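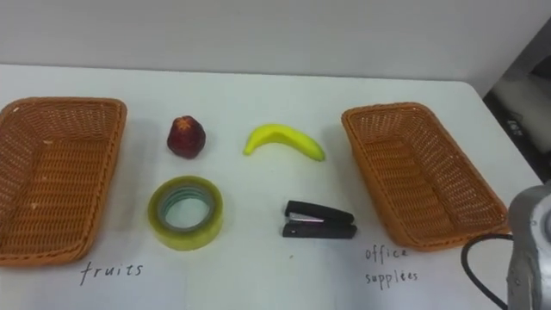

Wie lange dauert es eigentlich, bis man sich in einer neuen Sprache traut, am Telefon einen Termin auszumachen?

Bei mir waren es 156 Tage. So lange lerne ich jetzt Norwegisch, und gestern hab ich zum ersten Mal angerufen, ohne nach dem ersten Satz auf Englisch umzuschwenken!

2/ War nur der Friseur. Aber trotzdem. Ich hatte mir vorher alles aufgeschrieben und dann kam natürlich gleich eine Frage, die nicht auf meinem Zettel stand (ob ich schon mal da war). Kurze Panik, dann ein sehr lautes NEI.

3/ Weil im Juni so viele gefragt haben, womit ich lerne: Vokabeln mit Sokex, jeden Morgen beim Kaffee 40 Karten. Neue kommen nur dazu, wenn ich die alten durchhabe. Laut Statistik bin ich bei 2106 Wörtern, wobei da auch so Zeug drin ist wie »Dachrinne« — hab ich bis jetzt noch nie gebraucht.

4/ Was bei mir gar nicht ging: Grammatiktabellen. Ich hab mir drei Abende lang unregelmäßige Verben reingeprügelt und am Wochenende war alles weg. Seitdem lerne ich nur noch ganze Sätze, gern blöde. »Der Elch hat meine Steuererklärung« sitzt bombenfest.

5/ Donnerstags ist Sprachtreff im Café Bondemen, da reden wir eine Stunde nur Norwegisch und danach darf gejammert werden. Die erste Stunde fand ich furchtbar. Ich hab zweimal was übers Wetter gesagt und sonst genickt. Beim vierten Mal hab ich einen Witz verstanden und viel zu laut gelacht.

6/ Hören ist immer noch meine Baustelle. Lesen geht, Schreiben halbwegs, aber sobald jemand Dialekt spricht, bin ich raus. Falls jemand einen Podcast kennt, der langsam ist und trotzdem nicht für Fünfjährige: her damit!!

7/ Und ja, Bücher: ich hab mit einem Krimi angefangen, etwa 400 Seiten, bin auf Seite 31 und weiß immer noch nicht, wer tot ist. Ich bleib dran. Friseurtermin ist übrigens um halb zehn. Glaube ich. Könnte auch halb elf sein.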